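Keeping Household Papers: A Revised Practice

This spring I completed a full review of the papers held in my home office, the first since the move to Clindasham. The purpose was to decide what must be kept, what may be discarded, and where the remainder should be stored.

Before the review, the records filled 16 folders, several of which had not been opened since they were labeled. Insurance letters from Moroz had been filed under three separate headings. 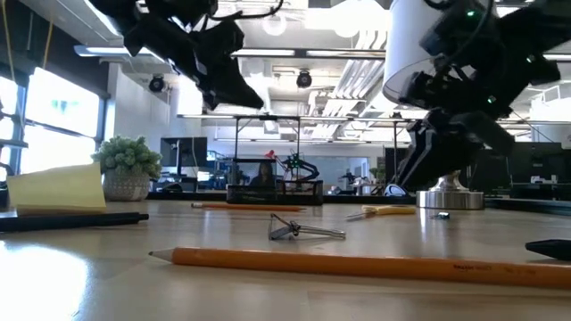 Pencils and a binder clip on the table.

Each paper was assigned to one of two groups: those with a legal or tax purpose, and those kept out of habit. The second group was by far the larger. It included the manual for a Zurkum kettle I no longer own and every newsletter Atudis had mailed to me over 5 years. 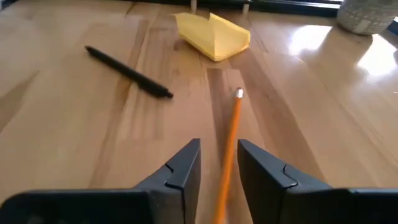 Rules Adopted

Utility bills are now discarded once the following bill has been paid. Tax returns are retained permanently, together with any letter that refers to them. Receipts under 100 dollars are not kept unless a warranty applies.
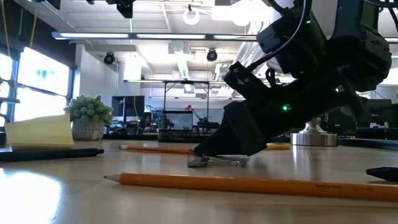
Papers awaiting a decision presented the greatest difficulty. Folders proved unsuitable for them, as a closed folder is easily forgotten. They are now held together with a silver metal binder clip and left on the desk until the last day of the month. Any sheet still in the clip in April will be treated as unnecessary and shredded, with the exception of correspondence about the lease.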